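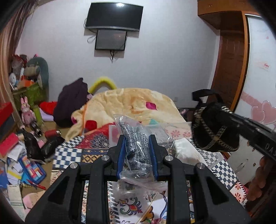
Pre-service kitchen checklist, Kemppainen dining room
Regional menu week, December. Completed by Oskari Tikkanen before the 6 p.m. seating.

1. Walk-in cooler temperature
Pass. Door gasket is stiff at the lower hinge. Order a replacement from Cladard.

2. Raw and cooked items on separate shelves
Fail, corrected. Marinated fish was stored over the cut herbs. Herbs discarded, fish moved to the bottom shelf.

3. Date labels on sauces and pickles
Pass with comment. Two tubs of tamarind base carry a prep date but no discard date. Labels rewritten.

4. Allergen cards at the buffet
Fail. The card for the lentil dumplings omits mustard. Hold the dish until the card is reprinted.

5. Hot-holding units
Pass. Unit 131 recovers slowly after the lid is opened – stir and recheck every 30 minutes.

6. Fryer and hood
Pass. Filters clean. Fryer thermostat reads 6 degrees high against the probe; service request 833 opened with Brinar.

7. Hand sinks
Pass. Soap refilled at the pastry station.

8. Sanitizer strength
Pass at 200 ppm, both buckets. Change at the start of the second seating.

9. Guest exits and aisles
Fail, corrected. Spice display moved out of the Mistevow room doorway.

Open items: 4, and the gasket under 1. Recheck item 4 before the doors open.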